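How a robot learns to pick up a cup
Pritthorpe Robot Club – notes for new members

The club meets in May to start its yearly project. This year the project is called Tarkach, and the task is to make a robot pick up a cup and put it the right way up.
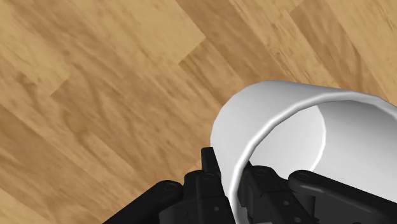

Most of the early work is done in a simulator. A simulator is a computer program that works out how objects would move, using rules for weight, speed and friction. Friction is the rubbing force that stops things sliding. In a simulator you can drop a cup as many times as you like and there is nothing to sweep up.

Shapes in a simulator are built from small flat pieces. A curve is really a row of short straight lines. If you use more pieces the curve looks smoother, but the computer has more sums to do. Our program works out the forces again and again, many times for each second of movement.

Ways to hold a cup

A gripper with two fingers can hold a cup in more than one way.

Outside grip: one finger goes on each side of the cup. The gripper must open wider than the cup. This is difficult with a large cup.

Wall grip: one finger goes inside the cup and the other stays outside. The fingers close on the wall between them. The gripper does not need to open very far, but it has to be lined up with care. If the inside finger is too low it hits the rim.

A cup lying on its side is harder than a cup standing up. It can roll, and the opening may point in any direction. The program has to know which way the opening faces before it moves the fingers.

What a trial is

One attempt is called a trial. Last year's group ran 2210 trials, and 116 of them used the wall grip. After each trial, write down:

– where the cup started
– which grip was used
– whether the cup was lifted
– if it fell, when it fell

Failed trials go in the log too. Kayode Akpan keeps the log and will show you how to fill in a line.

Words to know

Gripper: the part of a robot that holds things.
Link: a stiff bar that joins two moving parts.
Pivot: a point that a part turns around.
Rim: the edge around the opening of a cup.

Members aged 9 and over may write their own grip program. Younger members work in pairs and change the numbers in a program that is already written. Start with the closing speed – set it to 8 and run one trial before you change anything else.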